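五月,下午。湿度表读数 56,窗关着,除湿机开低档。

今天主要两件事:台面角上那堆纸质资料归到资料架里;Arain 那批旧册子拆检前的登记。中间插了一小段浆糊试样,记在后面。

## 起因

上周找 Skevlow 灰板的到货单,翻遍台面没有,最后在一摞待修册子中间找到,单子背面已经沾了碎纸屑。待修件和自用资料混放迟早出事:待修件被当废纸压在下面,或者自用的笔记被当客户的东西编了号。Talha Bajwa 上个月就给一本我们自己的草稿本编了工单号,编完才发现里面是我写的裁切尺寸。工单已经作废,号码留空,以后不补用。

所以定下来:台面里角只放一个资料架,纸类的东西都竖着进架。平摊在台面上的,到收工时必须有去处。

## 清出来的东西

先把所有纸类搬到裁台上,按大类分开。没有逐件点,只看归属。

自用的:

- 蓝色硬夹,里面是历年的纸样和对应的供货单。夹子里前半部分是 Barnmont 的,后半部分杂,有几张已经对不上来源。
- 黑色薄本,裁切尺寸和书脊计算。还在用。
- 红橙色小册,压机的保养说明。
- 浅绿本,来件登记的草稿,誊清以后就没再动过。
- 黄色课本,美术课本,给新来的人看的。书里夹着好几张便条,字迹不止一个人的,没拿掉。
- 牛皮纸夹和米白色的夹子,放未结的单据。
- 一张大的灰白色纸,包装样,备着对颜色,不要折。

不是自用的:

- Arain 送来的旧平装书和旧本子,米白色书页,边上卷得厉害。
- 同一批里的旧杂志,封面破得多,灰褐色,纸脆。
- 绿色文件夹,跟这批一起来的,里面是他们的说明和旧的目录页。

废的:

- 旧报价单,过期的。
- 过年时的送货通知。
- 裁坏的衬纸。背面干净的挑出来当垫纸,其余进回收箱。

另外,那个没拆膜的蓝色小盒也在这堆里。先不拆,靠着蓝夹放,条码朝外,以后要退换方便对。谁要用先跟我说一声。

## 关于资料架

用的是原来放在水池边上的那个薄荷绿塑料架。搬之前洗过,缝里的灰用旧牙刷刷出来的,擦干后又晾了一中午。侧板和前板下面都有斜的透气缝,放旧纸比整面封死的盒子好,至少不闷。

也考虑过用文件抽屉。试了一下,抽屉深度够,但旧杂志平放进去以后拿的时候要托底,抽屉里手伸不开,拿一次掉一次渣。还是竖放。

竖放的问题是会歪。架子里面的隔板间距固定,塞得松就整排往一边倒,塞得紧又蹭封面。现在的办法是硬的放中间当支撑,蓝夹最硬,放中间那格;软的夹在硬的旁边。旧书那格暂时只能这样,等做好函套再调整。

架子要顶到里角,背靠墙。试过离墙留一条缝,想着通风,结果一抽蓝夹整个架子往后滑,再往前推又顶到前面的纸。顶死以后稳很多。台面是石头的,塑料底在上面滑,本来想垫一层软木,垫了以后架子高出一截,前沿有点晃,撤了。以后要垫就垫薄的,裁一条书布试试,布面朝下。

墙角那两面墙板是原来就有的豹纹粉花,擦得干净,不掉粉,靠着放没问题。之前担心墙板返潮,拿一张吸水纸贴在角上压了一夜,早上揭下来是平的,没有起皱。梅雨前再做一次。

## 分格

从左到右:

1. 未结单据、大张纸样。单据夹比架子高,会往左倒,目前不管。单据进出频繁,放最外侧拿着顺手。
2. 自用的夹子和本子。
3. Arain 旧书、旧本,后面是绿色文件夹。
4. 旧杂志和课本,挨着靠右。

Talha 的意见是客户的东西根本不该进这个架子,应该全部进待修柜。我同意,但是待修柜下层还在晾板,两天内腾不出来。先放架上,第三格只进不混,自用的东西一概不许插进来。待修柜腾空以后这批第一个搬。

课本原来打算放第二格,塞进去以后红橙色小册被挤弯了,拿出来放到最右。

大张灰白纸的事再写一遍:这张是对包装颜色用的,唯一的一张,原厂那一批没有了。上回有人拿它的边角试笔,已经裁掉了那一条。不要再写字,不要折,不要拿去垫东西。要用的话去纸架拿 Barnmont 的 100 克白,那个多。

## Arain 这批的初看

只看了外观,没有拆。客户的要求写在绿色文件夹第一页:能翻、能放上架就行,不要求恢复封面颜色,不要换掉原来的封面纸。工期宽松,没有写死日子。

旧平装书:

- 多数是胶装,脊胶发脆,翻开时能听到响。翻到一半就停了,不再试。
- 书页边卷,有毛口。不裁切。客户在说明里划了线:页边有铅笔批注,裁了就没了。
- 有一本的书脊用透明胶带粘过,胶带已经发黄,胶渗进纸里。这本单独做,先不动胶带,等 Piltness 的溶剂样品到了在边角上试。

旧本子:

- 线订,线没断,针眼拉大了。补针眼用薄皮纸条,从里面贴。
- 有一本里面夹着干叶子,不知道是有意压的还是后来夹进去的。原位不动,做函套时注意厚度,已在登记纸上画了圈。

旧杂志:

- 骑马钉,钉子生锈,锈迹透到中间几页。钉子要拆。拆之前每本先拍封面、封底、跨页,照片按工单号存。
- 封面破损集中在折角和订口。折角太多,摊平之前要回潮,一次不要做多,分批。
- 纸渣掉得多。拿的时候托着底,不要捏角。架子底下今天擦了一次,明天再看有没有新的渣,能大致知道光放着会不会掉。

初看时写的厚度只量了最厚的一本,7 毫米,是杂志里的。函套的脊宽按每本单独量,不要照抄这个数。

报价还没给。Talha 觉得杂志应该按页算,平装书按本算。我倾向都按本算,胶带那本另加。没有谈拢,等拆检完再定。给客户的话先不要说死。

## 浆糊试样

趁着等架子晾干,做了一组 Piltness 的小麦浆,跟平常用的自煮浆对着看。

纸条用 Barnmont 100 克白,裁成一样宽,丝缕方向一致,一半贴在灰板上,一半贴在旧衬纸上。灰板用 Skevlow 的薄板。涂完压板,压 2 小时,取出来放在晾架上。

看到的:

- Piltness 的调开以后很细,过一遍筛基本没有留渣。自煮的要过两遍。
- 上刷的感觉偏滑,吃纸慢,摆位置的时间宽裕,贴大面好用。
- 在灰板上,两种都贴得住,掀角都是纸先起毛。
- 在旧衬纸上,Piltness 的那条边上有一点起拱,自煮的没有。可能是我调稀了。明天稠一档重做,纸条宽度不变。
- 颜色没看出差别,要等干透再看。

样条写了字的一面朝上放在晾架中层,不要拿去垫刷子。(上次那组就是这么没的。)

自煮浆还剩半罐,盖子贴了条,写的是今天煮的。后天早上闻一下,有味就倒。

裁纸条的时候发现裁刀右端不走直,末尾会带出一点毛边。换了刀片以后好一些,没有完全好,怀疑是靠尺松了。靠尺的螺丝拧过,垫片磨薄了,要换。记到采购里。

## 收完以后

下午收到现在,台面里角基本定型。

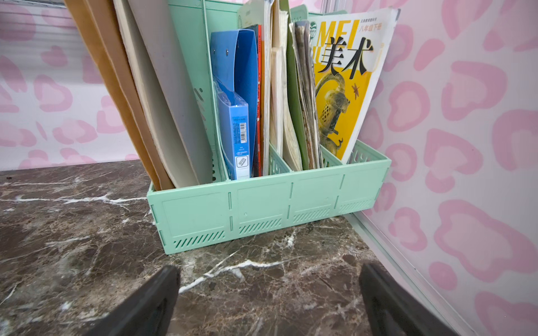 资料架,台面里角。旧书在第三格,黄课本靠最右。

架子前面留出一段,约定不放纸。杯子也不要放,旧纸离水远一点。

左边的单据夹冒出架子一截,看着不整齐,拿倒是好拿。如果结掉一部分单据会薄一点,到时候可以换个矮的夹子。不要为了好看把单据折进去。

中间那格偏满。蓝夹抽出来的时候会带着前面的小盒一起动,要用另一只手按住。浅绿本既然不再用,等核对完就入档案箱,腾出来的位置给黑本。黑本现在夹在红橙小册旁边,太薄,找的时候要扒一下。要么给它做个硬壳,正好有裁剩的灰板。

标签还没贴。想法是贴在前板上,每格一条。前板上有凹进去的方块,标签裁成比凹块小一圈就能贴平,字写大一点。胶不要用双面胶,撕的时候留胶,试试美纹纸。标签上只写类别,不写客户名,客户来店里会看到。

## 架子的使用约定

讨论过一遍,写下来,有意见在页边加。

- 从哪格拿的放回哪格。
- 第三格拿东西要先洗手、擦干。戴手套反而不好拿脆纸,不强求。
- 拿旧杂志用托板,托板挂在裁台侧面,用完挂回去。
- 单据当天进夹。签过字的和没签字的不要放一起,没签字的放牛皮纸夹。
- 架子不当临时台用。顶上不搁东西,书上面也不要横着压书。
- 台面擦的时候先把架子整个端走再擦,不要绕着擦,角里会积灰。端的时候两只手托底,别提隔板。
- 课本可以借走,在黑本最后一页写名字。

Talha 在这里加了一条:找不到东西先问,不要翻。照写。

## 关于编号

草稿本被编号的那件事之后,编号规则改一下,不另写文件,就记在这里。

来件先进登记本,再写铅笔签,再进架或进柜。没有登记本那一行的,一律不给号。铅笔签用中性纸条,夹在书口,露出来一小截,不要用回形针。杂志太脆的不夹,装进纸袋,号写在纸袋上,写完字再装,不要隔着袋子在杂志上写。

同一个客户同一批来的,号码连着。中间有拆开做的(比如胶带那本),仍用原号,后面加字母。不要另起新号,上次另起以后结账对了很久。

客户自己带来的目录和说明也算来件,要登记。绿色文件夹今天补登了。里面的旧目录页有几张跟实物对不上,书名在,书没有,可能是本来就没送来。发消息问了,没回。没有答复之前不要在登记本上写“缺”,写“待核”。

## 待办

- [ ] 待修柜下层晾板收走,腾位置
- [ ] Arain 旧书、旧本、杂志连同绿夹搬入待修柜
- [ ] 问 Arain 目录页对不上的事,再催一次
- [ ] 裁刀靠尺垫片,采购
- [ ] Piltness 浆稠一档重做,同样的纸条
- [ ] 旧单据核对,结掉的装订入档
- [ ] 资料架标签
- [ ] 黑本做硬壳
- [ ] 蓝夹里来源不明的纸样,挑出来单放,不要扔
- [x] Skevlow 到货单归档
- [x] 资料架清洗、就位
- [x] 作废工单在登记本上注明

## 杂记

Skevlow 的到货单上写的板厚和实物有出入,薄了一点,做盒子无所谓,做硬封要注意,同一本书的前后封要从同一包里裁。这包已经拆了,放在纸架最下层,外面写了“盒用”。

Barnmont 的 100 克白快见底了,按现在的用法能撑到月底。下单时顺便要一张他们现在的纸样,旧纸样颜色偏黄,不知道是放久了还是批次不同。新的来了跟旧的并排放进蓝夹,旧的不要撤。

除湿机水箱中午倒过。收工前读数还是 56,没动。晚上不开,看明早多少。

晾架中层有样条,下层是 Talha 的两块封面板,没干,别碰。

架子底下垫书布的事,明早先裁一条试。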